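Clavent Park - Pre-Season Ground Inspection
Home of Tostilia Town FC
Inspected Wednesday, May 17, 2023, by Kusum Singhal, ground safety officer
Listed capacity: 3,426

Ratings: OK / Fix / Fix before anyone is let in

1. PITCH AND SURROUNDS

Playing surface, general - OK
Better than it has any right to be after the spring we had. The goalmouth at the Mill End has been reseeded and roped off. Please respect the rope, including those of you who put it there.

Goalposts and anchors - Fix
Both full-size goals are sound. The left upright at the Mill End leans very slightly inward, which may explain our home record, though not all of it. Net clips need replacing on both goals. Use the plastic ones. I took a fair amount of garden wire off last year and would like not to do it again.

Portable training goals - Fix before anyone is let in
Two of them were standing against the fence unchained. They go flat on the ground or chained up after every session, and "we were coming right back" does not count as a chain. This was also on last year's sheet, in capital letters.

Corner flags - OK
Flexible poles, all four. One flag is from a different club. I'm told it was a gift.

Perimeter rail - Fix
Loose between the halfway line and the away dugout. A grown man leaning on it gets about two inches of movement, and a grown man yelling at a linesman gets more. New bolts, then test it with someone heavy.

Run-off areas - OK
Clear on all sides. The roller has finally been moved back behind the shed.

2. STANDS AND TERRACE

Main stand, seats - Fix
Row C has seats that tip when you sit on the front edge. The regulars know this and sit accordingly, but visitors don't. Tighten or tape off.

Main stand, roof - OK
Contractor's letter is on file. The drip over the directors' bench is condensation, and the directors will live.

Terrace steps - Fix
Edge paint has worn away on the lower half. Repaint in yellow. The leftover green from the clubhouse is still green, however many times it is offered to me.

Mridha Terrace crush barriers - OK
Load test passed, certificate in the office. The terrace is rated for 1,000 and the turnstile count on that side has to stop there. For most league games this will not trouble us. For the August friendly it might.

Handrails - OK
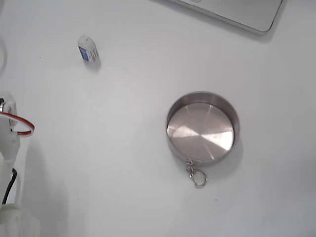
Litter under the stand - Fix before anyone is let in
Paper cups, programs and one entire cardboard box that used to hold pies. This is fuel with a roof over it. It gets swept out after every match, all the way to the back, where the broom has evidently never been.

3. GATES AND EXITS

Turnstiles - Fix
Number 2 sticks on the way in and spins freely on the way out, so it is working for the fans and against the club. The Udard counter on it is showing last season's final figure and needs a reset.

Exit gates - Fix before anyone is let in
East gate was padlocked. It opened on the third key from a bunch of keys with no labels. Exit gates are unlocked and staffed from the time the turnstiles open until the ground is empty. Padlocks come off and go to the office, where I will be counting them.

Exit signs - OK
All lit. The one by the bar flickers, so change the tube when someone has the ladder out.

Emergency vehicle access - Fix
Usable today. On match days it tends to fill up with the cars of people who are only stopping for a second. Paint the hatching again and put cones out by noon.

4. FLOODLIGHTS AND POWER

Floodlight columns - OK
No visible rust at the base plates. Full structural check is booked with the contractor.

Lamps - Fix
Northwest column has one lamp out. Winger says he can't see the ball over there. The lamp is not needed at three in the afternoon, which is when I last heard him say it.

PA system - Fix
Clear in the main stand, mumbling on the terrace. Evacuation messages have to be understood everywhere, so the terrace speaker needs doing before the season. Team news can go on being a mystery if money is tight.

5. FIRST AID AND STEWARDS

First aid room - Fix
Clean and stocked, with the defibrillator in date and showing a green light. The room was also storing the raffle prizes. Move them.

Stretcher route - OK
Walked it from both penalty areas, no obstructions.

Steward briefing - Fix
Half the radios were flat. They live on the charger. New stewards still need the exit walk-through before their first match.

Reinspection of all "before anyone is let in" items will be without notice. I have my own key to the east gate now, and it has a label on it.

K. Singhal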